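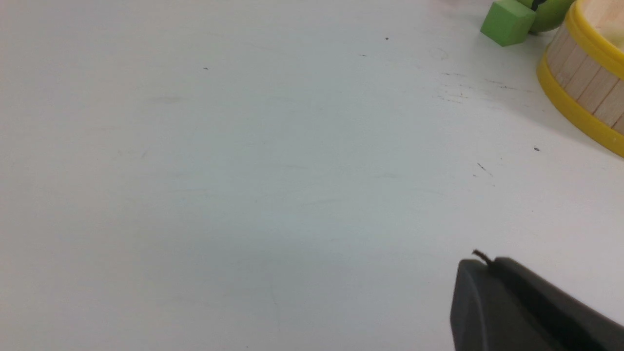 Tabletop wear

Tabletop wear is the general name for the marks a flat work surface picks up in everyday use: scratches, scuffs, smudges, specks and the dull patches left by cleaning. It shows most on white and very pale tops, and most of all on matte ones. The term covers damage to the finish only. Cracks, swelling and loose edges are treated under Table repair.

Types

Scratches. Thin lines, gray or dark on a white top. Usually from something hard dragged across. A cluster running all one way often means the same item is being slid in the same direction day after day - a tray, a bowl, a basket with a rough base.

Scuffs. Wider and shallower than scratches. Many are not damage at all but material left behind by the other object, and these wipe off.

Specks and dots. Ink, grit, burnt crumbs, paint. Small, but on plain white the eye goes right to them.

Smudges and streaks. Skin oil, or cleaner that dried before it was wiped. Hard to see straight on, easier from a low angle near a window.

Common causes

Baskets and wooden things are often thought of as soft on furniture. Partly true. A slatted basket may have staples or a wire hoop at the base, and grit gets caught between the slats. Wooden blocks and toy cubes have sharp corners, and painted ones can leave a colored line if pushed hard. Fruit does little harm by itself, though apple juice left to dry gets sticky, holds dust and then gets rubbed in with it.

Dry wiping is the other big cause. Crumbs under a dry cloth act like sandpaper.

The Skarkadholm survey

The most quoted household count was made in Skarkadholm in 1977 by Azra Mladenović, who looked at 274 kitchen and craft tables and logged 2807 separate marks. Nearly half were in the strip closest to where people sat. The middle of the table came off best. She left out any mark that came away with a damp cloth, wich later writers have complained about, as it makes scuffs look rarer than they are.

Her 2 classes, "lifted" and "cut", are still used. Lifted marks sit on top of the finish. Cut marks go into it.

Cleaning

Damp cloth first, then dry. Warm water and a drop of dish soap for smudges. Baking soda paste for scuffs, light pressure, small area. Pencil eraser for short dark dashes - works on many lifted marks, does nothing for cut ones. Scouring pads leave a shiny patch on a matte top and the patch is permanent.

Fillers and wax sticks are sold for cut marks. The Antoniuk stick is a white wax, softened by hand and pressed in. Cotero is a liquid and needs to be left overnight. Both yellow a little with age.

Prevention

Felt pads under baskets and bowls. Lift, don't slide. Drastetti mats, a thin cork type first sold for sewing tables, are also used, but grit gets underneath them and they have to be be picked up and wiped below.

See also: Table repair; Matte finishes; Felt pad; Basket, slatted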